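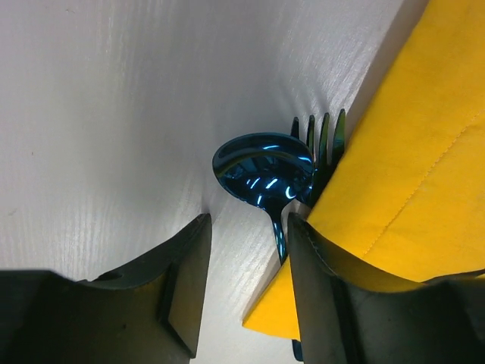
KEEPING THE TABLE-SETTING CELL RUNNING

At Trevside, the cell that sets a place for one gets its service before anyone asks it to pick up a fork. The work takes 30 minutes on a good morning and 60 on a bad one. Most of that time goes into the fingers.

The grippers close on thin metal handles all day, and the inner faces of the fingers pick up a film from the cutlery. The technician wipes each face with a lint-free cloth and a little alcohol, lets it dry, and then closes the jaws on a strip of paper. If the paper slides out at either end, the finger is out of line and its two screws get loosened and set again.

Spoons are the hardest item in the set. The handle is narrow, and a small error at the wrist turns into a large one at the bowl. Cutlery laid against a folded napkin is harder still – a finger that comes in too low takes cloth along with metal. The cell's handbook, written by the integrator Lastato, tells users to teach the approach from above and to check it again whenever the napkins are changed.

ONE RAIL, TWO ARMS

Both arms are mounted on the same slotted aluminum rail along the front edge of the table. That makes them easy to shift and easy to knock. After any move the base clamps are tightened in turn, a little on each side, and the arm is sent to its rest position to see that it lands where it did before.

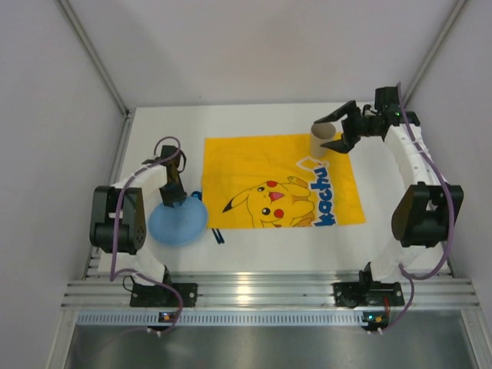

The two arms at the table, with a plate by the left gripper and a cardboard tube between the jaws of the right.

Cables come next. Each one needs enough slack for the arm's full reach and no more. Trevside lost most of a week in April to a fault that came and went. The cause was a connector that pulled halfway out whenever the left arm stretched toward the back wall. The fix was a longer cable and a tie at the base. The technician now moves each arm by hand through its full travel with the power off, watching the plugs.

Then the servos are warmed up. The routine, which Sastry supplied with the control software, runs 114 short moves at low speed and logs the current drawn by each joint. A joint that draws more than it did the week before is marked for inspection. The usual culprit is the elbow, which carries the most weight on long reaches. Reltora, the parts supplier, sells the servo as a sealed unit, so a worn one is swapped whole. The swap itself is quick. Setting the new zero point is slower, and it has to be done again if the horn goes on one tooth off.

The last check is a real pick with a real spoon. The arm lifts it, holds it upright and turns the wrist both ways. The technician looks for slip at the handle. If the spoon tilts, grip force goes up one step and the test is repeated.

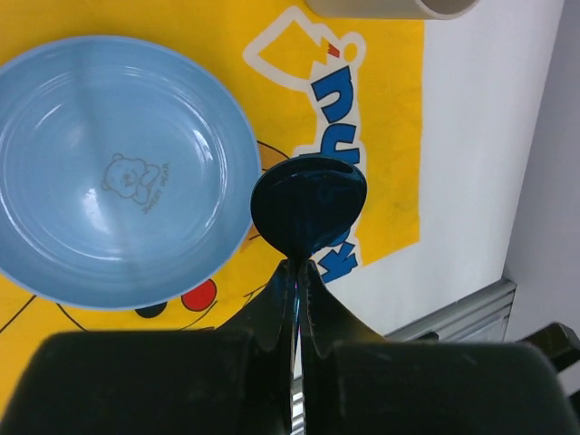 How often do the finger pads need replacing?

Trevside changes them after almost 400 hours of use, or sooner if the paper test fails twice in one week. Both fingers on a gripper are done together so that they wear evenly.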